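Home | About us | Courses | Approvals | Contact

Pladorell is a training school for people who work on aircraft. Saturnino Miranda started it after many years as a line maintenance inspector, and he still teaches the fuel tank safety course himself.

We give 19 courses, in our classrooms or at your hangar, for groups of up to 33 persons. Last February we opened a second site in Tustano - it is smaller, but closer to the airport. Certificates are sent by e-mail when the course is finished. For the dates, please write to our office.

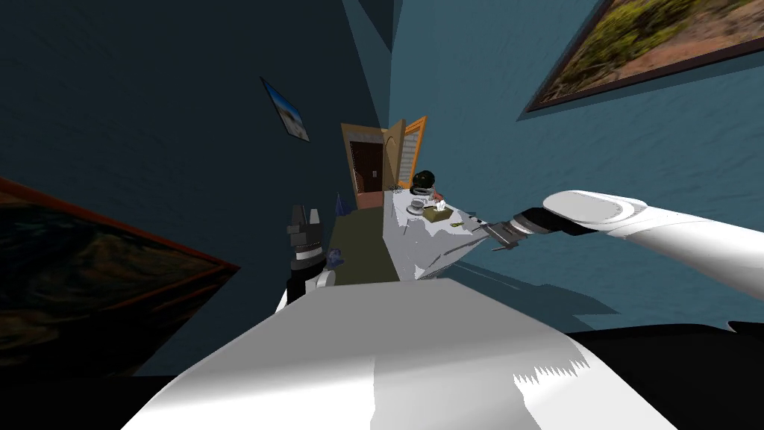

Simulated room with two white robot arms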